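Pludeo student robotics project: autumn term update for the Kodikara fund

Hello again from the workshop! Since the last report we've spent nearly all our time on the block task, and I'm pleased to say the students have got properly stuck in. They picked small wooden cubes as their first job for the arm (cheap, easy to replace, and they don't roll off under the bench) and they've been working on the approach to each cube, one group at a time, on Friday afternoons.

You asked to see the cube work itself, so:

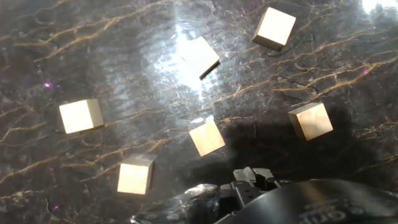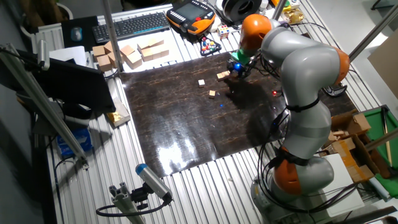
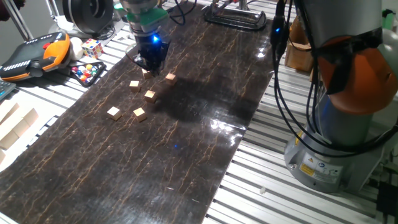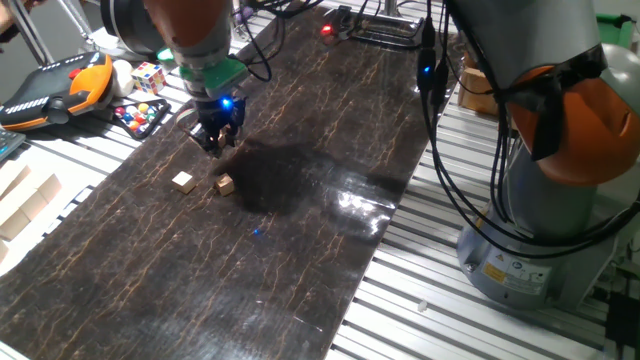 Small cubes on the marbled surface, with the gripper close by.

The students have logged 160 attempts so far, which is a bit behind the plan. Most of the lost time went on lighting. Glare confuses the cube finder no end, and one group wants to try a matt cover while another is convinced they can sort it in software. I've told them to do both and compare!

On money, we've spent roughly 1000 pounds of the 3000 you gave us, mainly on cabling, spare fingertips and the Sorholm licence. The Coretti order still hasn't turned up, so that bit will fall into next term's figures. Sorry, I know you wanted it all in this one.

Next up is stacking. The aim is a tower of three before the open evening in November, with each group getting 30 minutes on the arm to show what they've done. Could you let me know how many of you would like to come? Parking is dreadful after five, so the earlier the better, and I'll need names for the front desk.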